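Questions I Get About Keeping Sourdough Starter

15 Mar 2020
By Carys Wynne

My inbox has been filling up with starter questions, so I'm putting the ones I hear most in one spot. I bake at home, I've never worked in a bakery, and I learned most of this by messing it up first. Take it as one person's way of doing things!

What flour do you use?

Plain all-purpose, with a spoonful of whole wheat when I have it. Whole wheat wakes things up a lot (mine gets almost rowdy on it), but you don't need it. Please don't buy fancy flour for something you feed to a jar.

How long before a new starter can make bread?

Mine took longer than 7 days, and I was ready to throw it out on day five. It bubbled like mad early on, then went flat and sat there looking like pancake batter. That flat stretch is normal. Keep feeding it and leave it on the counter. When it doubles between feedings a few times in a row, you can bake with it.

It smells like nail polish remover. Is it dead?

No, it's hungry. Pour off any liquid on top, or stir it in if you like a sourer loaf, and feed it twice a day until it smells pleasant again. If you see pink or orange streaks or fuzzy mold, toss the whole thing. I mean it. Don't scoop around the bad part.

How much do you keep?

Very little. I hold back 30 grams and feed it 30 grams each of flour and water. My friend Kumiko Kinoshita keeps a giant crock on the go and bakes for half her street, so she needs it. I bake on weekends and I got tired of making discard crackers every night.

Do I really need a scale?

You can get by with cups, but I'd get a scale. Flour packs down differently every time you scoop it, and I spent a whole winter wondering why my dough was soup one week and a brick the next. Mine is the cheapest one the hardware store had.

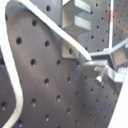
Can I put it in the fridge?

Yes, and I do, most of the week. Feed it, give it an hour on the counter, then put it away with the lid resting loosely on top. I take it out Friday morning and feed it a couple of times before I mix dough. I once left it in there from August until nearly Thanksgiving. It looked awful, gray liquid and all, and it was back to normal after a few feedings.

What's your regular loaf?

For one round loaf I use 600 grams of flour, 420 of water, 120 of starter and 12 of salt. Mix it, let it rest, fold it a few times over the afternoon, shape it, and leave it in the fridge overnight. I bake it in a covered pot and take the lid off for the last stretch so the crust gets some color. My oven runs hot, so watch yours instead of trusting my times.

Why is my loaf flat?

Usually it's one of two things: the starter was sleepy, or the dough sat out too long. If it spreads like a puddle when you tip it out, it went too long. A cold kitchen fools people the other way, and they bake before the dough has done much of anything. Look for a puffy, jiggly dough and forget the clock.

Can I use tap water?

I do. If yours smells strongly of chlorine, let a pitcher sit out overnight and see if that helps.

Will you mail me some of yours?

I used to, and then a jar opened in transit and Haruna Hosoda got a very sticky package (sorry again, Haruna). Now I only hand it over in person. Bring a clean jar with a lid and I'll fill it.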